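Speaker notes: Budgeting for a kitchen arm before you own one
Lộc Lý, for the Golby catering and small kitchens meeting, November
Slot after the tea break. Keep water handy. Slides are few, so talk to people and not to the screen.

OPENING

Good afternoon everybody, and thank you for coming back after the tea, I know the cake was good and the chairs out there are softer than these. My name is Lộc, I look after equipment planning at Wisau, where we run kitchens for sheltered housing and a couple of day centres. Before that I bought ovens, dishwashers and an awful lot of trolleys, and I can tell you that buying a trolley teaches you most of what you need for buying a robot (pause here, they usually laugh, and if they don't, carry on).

I was asked to talk about money. I'm going to do that, but I'd like to take the long way round, if you'll bear with me, as the money went wrong for us the first time precisely where we hadn't thought about the work.

Ask for hands: who has had a quote for an arm in the last year? Who has had a quote they understood?

WHERE WE STARTED

Our first plan was one page. It had a price for the arm, a price for the gripper, a line for delivery and a line called "setting up", which was a guess, and I'm sorry to say it was my guess. The finance people at Wisau were very kind about it. They asked me what the arm would be doing at ten in the morning, and I said "helping in the kitchen", and they sent me away again, quite rightly.

So we made a list of jobs. Every kitchen manager sent in the small things that eat up the day: putting cups out, clearing cups away, moving a tray from one side to the other, wiping down, fetching the ladle that has walked off. We ended up with 38 jobs. Then we crossed out anything involving heat, anything involving a blade, and anything where a resident might be standing close by, and we were left with 17. I'd urge you to do this crossing out before you ring a single supplier. It costs you an afternoon and a pot of tea.

(If time is short, skip to the simulation part from here.)

TRYING THE WORK OUT IN SIMULATION

Now, the biggest change we made was to put a simulation line in the budget, and to put it first. We built our trials with Pomano, a small outfit who were very patient with us, and the idea is simple enough. You lay out a kitchen on the computer, you put the arm in it, and you give it a job from your list.

Leave the next slide up for a good minute and let people look.

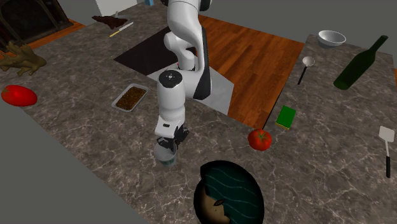
Slide 4. Cup handling in simulation, with other items left out on both worktops.

The thing I want to draw out is the clutter. When we began we had a bare worktop with one cup on it, and everything looked marvellous, and I very nearly signed an order on the strength of it. Then one of our cooks came by and asked whose kitchen that was supposed to be. She was right, of course. On this slide you've got a baking tray, a knife, a sponge, tomatoes, a bottle on its side, and even a dragon ornament sitting at the back of the left-hand worktop. I'm fond of the dragon. But a real kitchen has things in it that don't belong to the job, and if you only plan for a tidy one you'll be paying for the difference later.

Point to the gripper and the cup. Say that this is one job off the list of 17, and that a person wouldn't give it a second's thought.

Point to the gap between the two worktops, where the arm's base is. This is the bit I'd ask you to write down. The arm needs somewhere to stand, and in most of our kitchens that somewhere is exactly where a cook stands now. So there's a building cost hiding in there: moving a unit, a socket in the right place, perhaps a bit of floor put right. On my first one-page plan there was nothing at all for this. I do blush a little when I think of it.

WHAT GOES IN THE BUDGET

Read these out slowly, and say they're on the handout.

The arm and its base.
The gripper, plus a spare, plus whatever you'll need to hold the awkward shapes on your list. A cup and a ladle are very different things to pick up.
Simulation time. We allowed 200 hours in the first round and another 300 after we'd added the clutter. I'd budget for the second lot from the start if I were doing it over.
Changes to the room.
Staff hours, and please put them in properly. Your cooks will be asked to give opinions, stand in for trials and sit through training, and somebody has to cover their shift.
Service and repairs, for every year you mean to keep the thing.
Taking it out again. We forgot this for dishwashers too, for years.

A word about quotes. Ask every supplier to price against your own job list, in the same order, on your own sheet. We did this with Bùi and two others, and for the first time I could lay the papers side by side on my kitchen table and see what was missing from each. Bùi's was the longest by some way, and I must admit I groaned when it arrived, but it was also the only one with a line for training.

WHEN TO BUY

People always ask me this, so I'll say it before you do. We haven't bought ours yet. We've got the money set aside for one site, and the room drawings are with the landlord. I'd like to see a few more jobs tried with the worktops in a proper muddle before I sign anything. If that sounds slow, well, my trolleys are still going.

QUESTIONS

Likely ones: leasing or buying (we priced both, figures on the back of the handout), cleaning the gripper (ask for the maker's instructions in writing before ordering), and whether staff were worried (yes, some were, so talk to them early and bring biscuits).

Remind people that blank job sheets are by the door, and to take two if they run more than one kitchen.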